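Bottle-sorting cell (Brekstead)

By Naima Younis
24 Apr 2021
Print this article | E-mail this article
Shares: 16 | Comments: 4

The Brekstead bottle-sorting cell is a small robotic work cell used to pick discarded drink bottles from a mixed pile and place them in separate bins. It consists of one robot arm with a two-finger gripper, a fixed table, a controller cabinet and a row of bins. The cell was designed by Mattes Sauerland and is looked after by a maintenance group led by Luminița Moldovan. Within the workshop it is usually called the Uleck cell, after the building in which it was first put together.

The cell is best known for its maintenance routine, parts of which were later taken up at the Stamska site. This article deals mainly with how the cell is set up, kept in order and repaired.

History

The first version of the cell used a suction cup in place of a gripper. Suction worked on flat labels but failed on ribbed and crushed bottles, and the cup was given up after one winter. Sauerland then fitted a two-finger gripper supplied by Nowicki, a local machine shop, and moved the camera from a post beside the table to the wrist of the arm.

The move to Brekstead took place in November. The table was rebuilt at the same time with a white top, and the controller cabinet was raised off the floor after water got into the lower cable entries. Solène Besnard rewrote the start-up procedure that winter, and her version is still in use with small changes.

Layout

The arm is bolted to a steel plate at one end of the table. The bins stand on the two long sides, within reach but below the level of the table top, so that a bottle dropped early falls into a bin or onto the floor and does not roll back into the pile. The controller cabinet is on the far side of the safety line, with the main isolator on its door.

Bottles are tipped onto the table by hand in a loose heap. No attempt is made to line them up. The cell was meant to deal with bottles lying across one another, and setting them out in rows gives a false idea of how well the gripper is working.

Gripper

The gripper has two fingers which close towards each other in parallel. Each finger is a thick yellow block carrying a black pad on its inner face. The pads are the only part that should touch a bottle. They are held in a shallow recess with adhesive and can be replaced without taking the finger off the gripper.

The opening is set by hand at the controller and checked with a gauge block. Closing force is set low. Empty plastic bottles give way easily, and a bottle which has been squeezed flat may slip out when the arm speeds up. Full or partly full bottles need more force and are taken out by hand before a run.

Wrist camera

The camera is fixed on a short bracket behind the gripper and looks forward between the fingers. The tips of both fingers are kept in its view on purpose. They give the software a fixed reference, and they let the operator see at once if a pad has shifted or a finger has been knocked out of line.

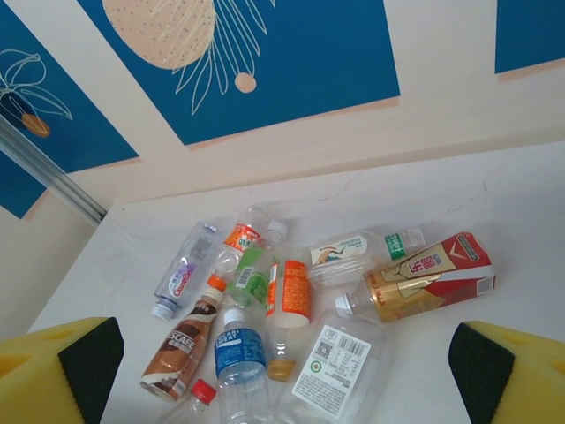
Wrist camera view of a mixed pile of ten bottles, with the gripper fingers at lower left and lower right.

Clear bottles are the hardest items for the camera. On a white table the body of the bottle shows up poorly, and the software depends heavily on the label and the cap. Labels differ a good deal in colour and size. A brown Nescafé bottle stands out well against the table, while a clear bottle with a white label may be found only by the print on it. Overlapping bottles cause a second problem, as two labels lying close together can be taken for one. The usual answer is to lift the uppermost bottle first and take a fresh picture before each pick.

The lens is wiped at the start of each shift with a dry cloth. Solvent is not used, having clouded the cover glass on two earlier cameras.

Setting up

The set-up procedure is carried out after any move, any change of finger or any collision. It is done by two people, one at the controller and one at the table. The steps are as follows.

The isolator is switched off and locked. The bolts on the base plate are checked with a torque wrench, working from corner to corner. The fingers are checked for play by hand. If either can be rocked, the screws are taken out, cleaned and refitted with fresh thread lock.

Power is then restored and the arm is sent to its home position at the lowest speed. The operator compares the marks on each joint with the marks on its housing. A joint that is out by more than the width of the line is set again before anything else is done.

The camera is calibrated next. A printed card is laid on the table and the arm is moved to a series of positions above it, with a picture taken at each. A full set is 16 pictures. Sets with fewer have been tried and gave picks that were good in the middle of the table and poor near the corners.

Last, the height of the table is taught. The gripper is closed and lowered until the finger tips just hold a strip of paper against the surface. This is repeated at four points. The table at Brekstead has a slight fall towards one side, and for this reason a single reading is not enough.

Routine care

Daily care is limited to wiping the table, the lens and the pads. Sticky residue from soft drinks is the main nuisance. It builds up on the pads and holds the bottle for a moment after the fingers open, so that the bottle lands short of the bin. Warm water and a little washing-up liquid are enough to remove it, provided the pads are dried before the next run.

Once a week the cable that runs along the arm is looked over for rubbing, mainly at the elbow, where the first cable wore through. The clips should hold the cable without pinching it. A loop is left at the wrist to allow for turning.

The pads are changed after 200 hours of running, or sooner if the surface has gone smooth. Both are changed together. Changing one alone leaves the fingers gripping unevenly and tends to twist the bottle as it is lifted. The longest run on one pair, noted in Moldovan's maintenance book, was 1,090 hours, and it ended with a pad coming away in the middle of a shift.

Grease is applied to the gripper slides twice a year. The amount is small – a smear on each rail – and any excess is wiped off, as it picks up dust and label fibres.

Common faults

The most frequent fault is a missed pick, in which the fingers close on nothing. The lens and the lighting are checked first, then the table height, and only then the calibration. In most cases a lamp has been moved or the lens is dirty.

A second fault is the double pick, where a cap or neck is caught between the fingers along with the intended bottle. It becomes more common as the pads wear and the opening is set wider to make up for it. New pads and a return to the standard opening normally cure it.

Finger damage is less common. The fingers can strike the table if the taught height is wrong, and the block then cracks near the mounting screws. A cracked finger is not glued. Spare fingers are kept in the cabinet, and after fitting one the whole set-up procedure is repeated from the base plate onwards.

Loss of the camera picture is nearly always due to the connector at the wrist. The connector was changed for a screw-locking type after repeated failures, but it can still work loose and is tightened by hand during the weekly check.

Records

Each repair is entered in a bound book kept in the cabinet door. Entries give the running hours, the part, the work done and the initials of both people present. Kazimiera Głowacki copied the earlier loose sheets into the first volume, which covers the suction cup period and the change to the Nowicki gripper. Some sheets from the move are missing, and the hours for the first pair of fingers are therefore not known.

Use at Stamska

A second cell was built at Stamska to the same drawings, with a longer table and bins on one side only. It uses the Brekstead set-up procedure but teaches the table height at six points. Parts of the two cells are interchangeable except for the base plate and the camera bracket, which at Stamska is made in one piece.

Print this article | E-mail this article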